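Ajith Poojary likes to start with the fingers. They're the cheapest part of the Preltano cell and the part he fusses over most, and he'll happily keep you standing there (tea going cold, in my case) while he explains why a scuffed tip matters more than a tired motor. Every 455 cycles he goes over both of them with a soft cloth, checks the bolts and gives the rims a good hard look. 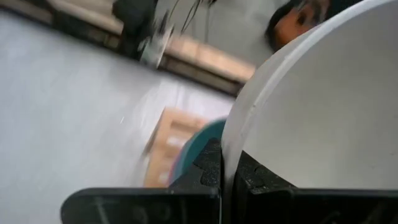
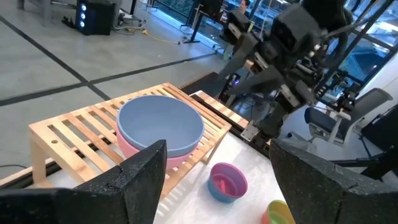
Crockery is unforgiving work, he says, and a grip that has drifted by a hair will show up on the rim of a dish long before any warning comes up on the screen. So he keeps a notebook — paper, grey cover, almost 1000 entries — and writes down every tip he swaps and every cable he re-ties. His old boss at Pamulberg taught him the habit on a packing line built in 1981. The next full strip-down is due in September, and he has already ordered the spare tips.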